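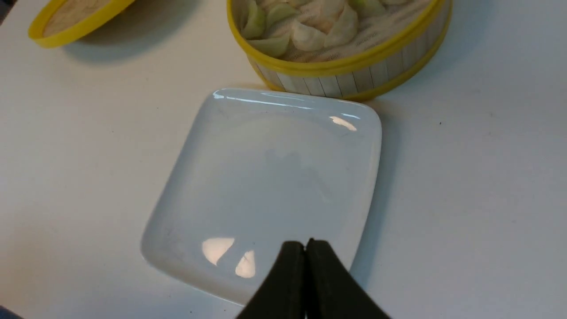 Wrist camera only vs wrist + overhead: our dumpling numbers

murthy_arm
Write-up from the Zedidthorpe bench, as promised. Task: move a dumpling from the steamer to the plate. Same policy, same demos, trained once with the wrist view alone and once with the overhead added. 20 trials each. Wrist only managed 18. Wrist plus overhead managed 9. I have checked the labels and, sadly, they are the right way round.

drasano
So the extra camera made it worse. Was the overhead moved between collecting and testing? Ours drifts if you shut the door with any conviction.

murthy_arm
Bolted down, and recalibrated in April. My guess is the policy leans on the overhead for where the plate is and stops caring about the last bit of the approach, where the wrist view does the work.

kettle_logic
Not convinced. It's a white plate on a white table, so from above there can't be much to lean on. Glossy too. I'd blame glare before I blamed the policy.

murthy_arm
The wrist camera gets glare as well, you can see the light sitting in the glaze. It copes.

kettle_logic
It copes because the reflection shifts as the arm moves. A fixed camera gets the same blob all day and learns to love it. Try a matt plate.

drasano
Or drop out the overhead at random during training. We did that on Muvix and got most of the loss back. Also, how many seeds?

murthy_arm
2.

drasano
Ah.

murthy_arm
I know. More are running. The dumplings are holding up better than I am.

kettle_logic
Does a torn wrapper count as a success?

murthy_arm
If it ends up on the plate, yes.

kettle_logic
Then I have questions about the 18.

murthy_arm
Fair - I'll rescore from the video and post both columns. Matt plate goes on after that.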